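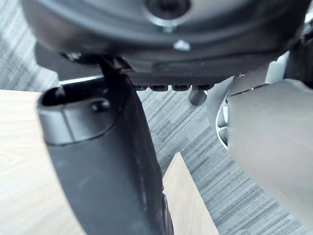
Frida Kvaran wrote to me that she had the same Laxdal cabinet in her office for two years and would not buy it again, and that I should say something about the hinges before more people order it. Her doors had started to hang after one winter and she became tired of turning the small screws. I promised her that I would write my opinion when I had used mine long enough, and now I think it is long enough.

I bought the Laxdal in the Bradberg shop in May, for 308 dollars without delivery. It is the tall model with wood look, for binders and file boxes. I wanted something where the papers of the office can stand behind a door, near the floor, and where I don't see them all day. Before, I had an open metal rack from Siller. It was strong and very ugly, and everything in it became dusty.

The assembly

The instructions have only drawings, no text. For me this is fine, my English is better in drawings. I needed one full evening for it. The side panels are marked with small stickers and the stickers are correct, but two of the drawings show the back panel from the wrong side, so I put it in and took it out again. If you build it, first lay all the panels on the floor and compare the holes. The screws for the hinges came in their own bag, and there was one screw more than necessary – better than one less.

The panels are heavy for their size. I carried them one by one from the elevator. The finish is a pale wood-grain laminate with fine lines, and from the normal distance it looks nice and calm. From close you notice that it is laminate, of course. I have other furniture in white and it goes together well enough.
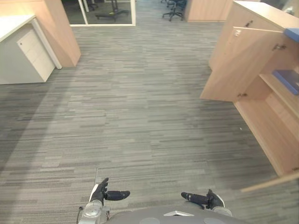
Our floor is carpet tile, and I was a little afraid of this. A cabinet on carpet can lean forward when the door is open, because the carpet gives way under the front edge. With the shelf filled it stands quiet. When it was still empty, I could move it with one hand by pulling the door, and I did not like that feeling. So fill it first, and use the wall bracket if you have children coming to the office. The bracket is in the box, the plug for the wall is not.

Another thing about carpet: the lower edge of the door passes close to the floor. On our flat tiles it goes free. On a thick carpet I believe it would rub, and the shop does not say it anywhere. The width is 751 millimeters on the paper and I measured the same, so at least this information you can trust.

The hinges

Now to Frida's complaint. The hinges are the concealed type, metal, with a mounting plate on the side panel. They can be adjusted in three directions with a normal cross screwdriver. In the first week I had to do it once, the door was a bit too low on the free side. After this I didn't touch them. I asked Frida what she keeps in her cabinet, and she answered that she had hung a wire basket full of catalogs on the inside of the door. I think this explains a part of it. The door is a big panel and already has its own weight to carry. But she is right that hinges of this price class are not made for many years of hard opening, and a third one in the middle would have been a good idea.

The door opens wide enough so you can take out a box straight, without turning it around the edge. It doesn't close softly. You must bring it to the end with your hand, or it makes a sound that the colleague in the next room hears.

The shelf and the boxes
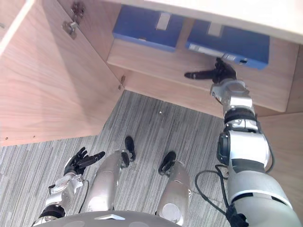 I use the shelf for Flukton file boxes, the blue ones. I had them before the cabinet, so it was lucky that the depth is right. The front edge of the shelf is thick and I have not found any bending in it, even though paper is heavier than people think. I don't put the boxes tight together. When there is a small space between them, you can take one without pulling its neighbor out also.

About the Flukton boxes I can say only good things, except the labels. The glue is weak. I wrote on mine with pencil first, then with marker, and two of them came off at the corner and I fixed them with clear tape. The blue color has stayed the same. They cost more than the cardboard ones from the supermarket, but those I changed every year.

What I miss in the cabinet is a second shelf. There is free room below the one I have, and I use it for things that have no box, so it is becoming a bit of a cave. Bradberg sells the extra shelf for 40 dollars. For one board I find this too much, and I am still thinking about it.

Would I buy it again? Yes, for an office where the door is opened a few times in a day. For a reception or a school I would look at something with better hinges. Frida has now taken the catalogs off her door and adjusted everything again, and she will write me in the spring how it hangs.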